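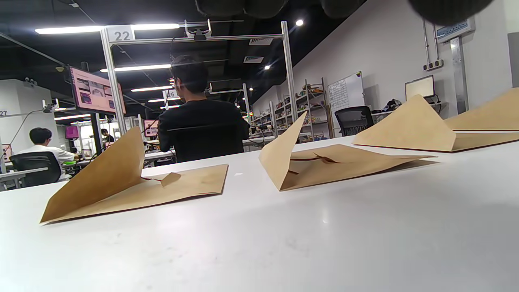

Lensa had until eight. After eight the Drista van came and what wasn't in the van didn't go, Etenesh had said so twice on the phone, no hello, just that. Sixty letters for sixty people who'd left Paltley and never given a new address to anyone but her mother. And now the envelopes wouldn't stay shut. Four of them on the white table, brown paper, flaps up like little tents. Cheap glue. Or her fault, she'd opened them again. Had to. She'd read one and then she couldn't not read the others.

"You going to close those?" Getachew, across the table. Back to her. Hadn't even turned round.

"In a minute."

"It's ten past seven."

She knew what time it was. She pressed a flap down. It came up again. October, the heating off, her fingers to stiff to fold anything straight. Dear Wubit, the first one said, her mother's handwriting, the big loops. Dear Wubit, I should of told you about the money. Nineteen years and she should have told her.

Did you mail a thing like that? Her mother was dead. Wubit Gebremichael was not.

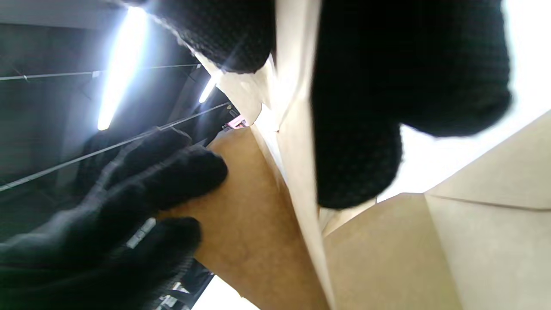
Gloves, then. Etenesh had left a pair by the door. Lensa's mother used to say you carry a secret like bread, from underneath, and she'd laughed at that as a girl, and here she was. Black knit fingers spread flat on the brown cardboard, holding it still. The pale edge of the paper bag next to it. Everything in, all of it, the money letter too. No. Out. No, in.

A horn outside, two short ones.

"Lensa."

"I'm coming."

She folded the top over once and ran for the stairs.

Print this story | E-mail this story

Comments

Itzel Q.: So does Wubit get it or not?? I need part 2

onitz_reader: The bread line got me. My grandmother talked like that.

abdella: small typo, "to stiff". good otherwise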